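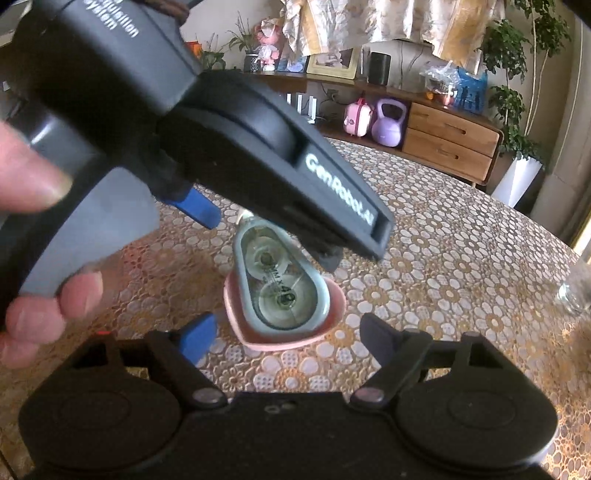 Correction Tape

Mehwish Bukhari put the correction tape in the pink bowl for the ninth time that evening, and her mother asked from the kitchen whether the robot could do it yet.

"There is no robot," Mehwish said. "It's me."

"But it's for a robot."

"It's for a robot later."

She opened both grippers, waited, then closed the blue pad against the tape's rounded side. It slid. She tried lower down and got it, lifted it over the edge of the bowl and set it on the tablecloth. The instructions said to pause at the end of each one, so she paused. Then she put it back.

Flatavus paid by the accepted recording. She needed 75 for the week and had been told that anything with a dropped object would be looked at separately, which meant later, and for less. The list of tasks came to her phone each afternoon. Move a small object into a container. Remove it. Move it with the other hand. Fold a cloth. Open a drawer with one gripper and hold it open while the second takes something out. She had done the drawers in June, when she was new, and the sideboard had a scratch by the lower handle that her mother had found within the hour.

Her mother came in and sat down across the table, in the way.

"Ma, I'm recording."

"I'm only sitting."

"You can't be in it."

Her mother moved her chair until she was by the plant, and crossed her arms. She had raised four children in this apartment and cooked for whoever they brought home. She had opinions about the tablecloth, too. It had been her own mother's choice of pattern, all those flowers, and she didn't like to see black machinery dragged over it.

"How long did it take you to learn to pick that up?" she asked.

"With my hand? I don't know. I was a baby."

"With those."

Mehwish thought. "Two days before I stopped dropping things. I still can't do coins."

"So the robot will take two days."

"The robot will take all of us doing it over and over for years, and then maybe it'll do the tape. If the tape's in the right spot."

Her mother looked at the tape. It was one of the old stock from the shop, with the little window where the spools showed. Mehwish's uncle had closed out the school supplies and sent a sack of it over. There was no use for most of it. Mehwish hadn't made a mistake in ink since college.

"Your uncle says he's getting the machine," her mother said.

"Which machine?"

"The Brokar. For the shelves."

Mehwish put the grippers down.

*

Shaikh was a corner store with a stockroom twice as big as the part customers saw. It carried the family name of the man who had sold it to her uncle, and her uncle had never paid to have the sign changed. Everybody called him Mr. Shaikh now and he answered to it.

The Brokar was already there when she came by the next morning, standing in aisle 2 with its arm folded. It was as tall as she was, on a wheeled base. A young man from the company was squatting next to it with a laptop on his knees.

"It's on trial," her uncle said. "Three weeks, no charge. It fills the shelves at night. I go home at nine like a human being."

"What can it pick up?"

"Cans."

"What else?"

"Boxes," said the young man. "Rigid boxes. We're working on bags."

Her uncle's store was mostly bags. Rice, lentils, chips, the small twists of spices he packed himself at the counter. Mehwish didn't say anything. The young man stood up and started it, and the arm unfolded and reached into a carton of tomatoes. It took out a can, turned to the shelf, and stopped in front of it for so long that she thought it had frozen. Then it put the can down square with the edge and went back for another.

"It's careful," her uncle said.

"It's slow."

"At night, who cares? It has until six."

The fourth can went in behind the third, label out. Mehwish found she was standing with her hands half closed at her sides, and she put them in her jacket pockets. She wanted to tell it to come in from above. With the grippers you lost sight of a thing if you came in from the front, the pads covered it, and then you were guessing.

The young man noticed her watching. "Do you work with these?"

"I do recordings. With the hand-held ones."

"Oh, you're a collector." He said it with some respect. "Household?"

"Household. Tabletop, mostly."

"Tabletop's hard," he said. "Cans are nothing. Everything's different on a tabletop."

She asked if what she did ended up in something like this. He said no, this one had been programmed mainly for cylinders and cartons, and it knew the shelf because he had spent a day measuring the shelf. Move the shelf and he'd have to come back. Hers would be for another sort of machine, one that was supposed to manage in a room it hadn't been in before.

"Does that exist?"

"Sort of," he said. "There's one called the Dalia. My boss has seen it clear a table."

"Was it any good?"

He shut the laptop. "It cleared the table. It took forty minutes and it put the salt in the trash."

*

On the third night the Brokar met a dented can. Her uncle showed her on the store's own camera, leaning over the counter with the phone. The machine picked up the can, carried it to the shelf, set it down, and the can rolled. The machine put the next one where the first should have been. The dented one went along the floor as far as the freezer. After that the arm reached into the carton, found it empty, folded itself up and waited for morning with two cartons still sealed behind it.

"It doesn't open cartons?" Mehwish asked.

"I open them before I leave. I missed those."

"So you open the cartons, and line them up."

"And I take out the bad cans. Now I know."

"What time did you go home?"

He put the phone away. "Ten thirty," he said.

He wasn't angry. He had carried stock for most of his life and his back was bad on the left side, and he told her that bending was the part he wanted to be rid of. The machine did the bottom shelf as easily as the top. For him that was worth opening some cartons. He was thinking of keeping it for cans only and doing the bags himself, standing up, while it worked the low shelves.

"That's not what they're selling you," she said.

"I know what they're selling me. I'm telling you what I'd buy."

*

She did the rest of her recordings that night and the one after. The task had changed to placing the object so that it leaned against the side of the container, which sounded easy and wasn't. A pen would do it. The tape wanted to lie flat, or stick out over the far side of the bowl with its narrow end in the air. When she nudged it the bowl moved on the cloth, and she had to hold the bowl with one gripper and push with the other. She was pleased with that one. She did it again on purpose.

Her mother was on the sofa with the television turned low.

"Let me try," her mother said, when Mehwish stopped to rest her wrists.

"It isn't allowed. It's under my name."

"Turn it off, then."

Mehwish turned it off. Her mother washed her hands first, as if for dough, then sat down and took hold of the grippers. She held them too high. The jaws opened and shut in the air a few times while she got the feel of them. She went for the tape and missed it, and bumped the bowl so that it slid toward the glass.

"There's no feeling in them," she said.

"No."

"How do you know when you have it?"

"You look. And there's a kind of weight."

Her mother tried again and pinched the tape by its narrow end. It hung for a second and fell back in the bowl. She made a noise with her tongue. On the next try she got it properly, around the wide part, and lifted it straight up with her elbows out and her chin down. She carried it across to her own side of the table and lowered it onto the flowers.

"Now a glass," she said.

"No. Not a glass."

"When I die it can break all the glasses it likes." But she put the grippers down and rubbed her thumbs. "It's a lot of work to move one thing."

"That's what I keep telling you."

"I thought you meant it was boring."

"It's boring too."

Her mother picked up the tape with her fingers and dropped it in the bowl without looking at it. She asked what else was on the list. Mehwish read it out from the phone: move cups, stack plates, hang a towel, put away groceries. Wipe a surface with a cloth until the surface is clean.

"How does it know when it's clean?" her mother asked.

"I don't think they've gotten to that."

"Your father never got to that either." She stood up and straightened the cloth where the bowl had pulled it. "Tell your uncle to keep the machine. For his back. But he should ask for less money, if he's opening the cartons."

Mehwish said she would tell him. She switched the recording on again, took up the grippers and opened them on either side of the bowl. There were eleven left to do. In the kitchen her mother had started on the dishes, and after a minute she called out to ask whether Mehwish wanted tea now or when she was finished.

"Now," Mehwish said, and had to start that one over.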